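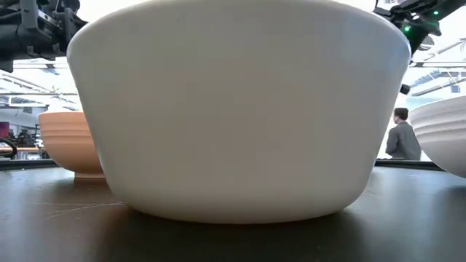 The big white bowl, with the orange ridged one behind it and a bit of the cream one on the right.

From: Silvia Zelenák
To: pots-and-tables list
Date: 2019-08-21
Subject: Re: Which bowls for the long lunch?

Tavis wrote:
> I've still got my eye on the ridged bowls you were going on about in May.
> Are they any good for serving, or just nice to look at? And is the white
> one as big as you made out? My mixing bowl is 265 mm across and it's
> hopeless for salad once there are more than six of us. Also, do they
> stack? I've got one shelf left and it's only 30 cm deep.

Hi Tavis, and hello everyone else,

Yes, I do go on about them, sorry! The white one is the one I'd save from a fire. It has a lovely wide rim and then draws in towards a narrower base, so it takes up a lot less table than you'd think for what goes in it. We were 13 for lunch on my mum's birthday and one bowl of potato salad did everybody, with enough left for my brother to eat standing up at the sink. It's plain as anything on the outside, no shine to speak of, and I like it better for that. Heavy, mind. Carry it with both hands and get somebody else to do the door.

The orange one is smaller and has those ridges running all the way round, and a little paler foot underneath that lifts it off the table. I use it for bread mostly, or plums when next door's tree goes mad. The ridges give you something to hold on to but they do collect flour, so keep an old toothbrush handy. The cream one has much the same sort of ridges and I couldn't choose between the colours, so I got both (Triletti had 2 left on the shelf and I'm weak).

Stacking: orange inside white is fine, with a tea towel in between. I wouldn't put anything inside the orange one and I wouldn't try all three on your shelf. Measure first, please, remember the casserole.

If you only want one, get the white. If you want something cheaper, Nitik does a plain bowl that Tóth swears by, though I found it a bit shallow and my tomatoes kept escaping.

You're welcome to borrow mine for the long lunch and see how you get on. I'll need the orange one back for the plums!

Silvia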